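Workshop Tips: Keeping Benches, Buttons and Floors Clean
Last updated 3/22/99

I love a clean bench! Give me a free morning, a bucket of warm water and a stack of old T-shirts and I'm happy until lunch. These are the tips I keep passing along to friends, plus a few that readers have sent in since last May. Keypads first, then benches and floors.

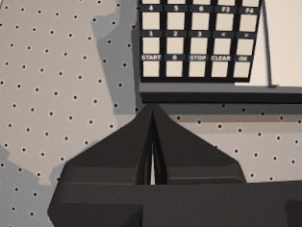
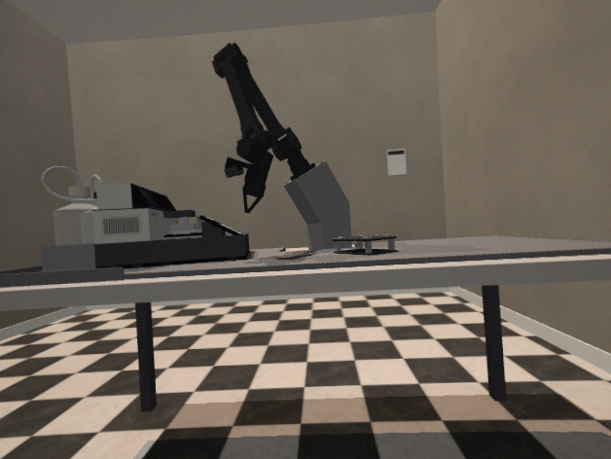
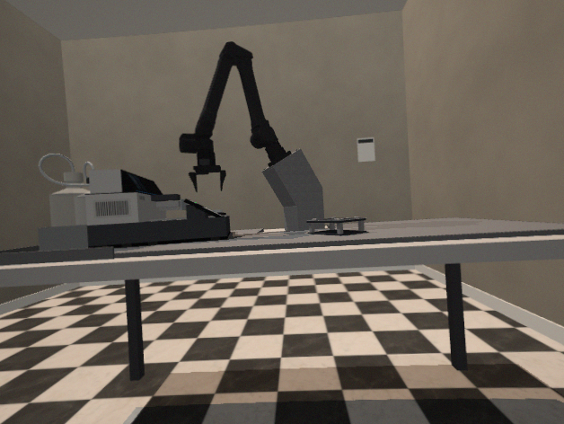
Keypad buttons in the first one, a gray table in the other two.

Keypads and push buttons

Unplug whatever it is before you start. Tip it upside down and tap the back, then go between the buttons with a soft, dry paintbrush (a one-inch trim brush is perfect). For greasy fingerprints, put a little rubbing alcohol on a cotton swab and roll it around each button. Go easy over printed labels - some inks lift right off, so try a corner first. Never spray anything straight onto the panel.

If a button still sticks, Lamduan Luangrath wrote in to suggest a wooden toothpick with the point snipped off. I tried it on my old adding machine and got out a shocking amount of eraser crumbs.

Bench tops

Painted tops: dish soap and warm water, wrung nearly dry. Scrape glue drips with an old plastic card held flat. Wax the top twice a year with plain paste wax and the next batch of glue will pop off like a scab. Lovely!

Bare wood tops: scrape, sand with 120, finish with 220, then wipe on boiled linseed oil. Two thin coats. Spread the oily rags flat outdoors to dry, because balled up they can catch fire on their own.

Metal tops: mineral spirits for the grime, then a wipe of light machine oil. If there's rust, use 400 grit wet-or-dry paper and go with the grain.

Checkered floors

Light squares show everything, dark squares show dust, so you can't win, but you can get close. Sweep twice, the second time across the first. Mop with 1/2 cup of white vinegar in a gallon of water on vinyl, but keep vinegar off marble or any other limestone. Scuffs come up with a clean tennis ball on a broom handle, and I think this is the most fun you can have with a broom.

Yupin Sombatkul asks about old floor wax that has gone yellow. Strip it in small patches, 2 feet square, and rinse each patch before moving on. It's slow going. Put the radio on.

Next page: drawers that stick, and what to do with coffee cans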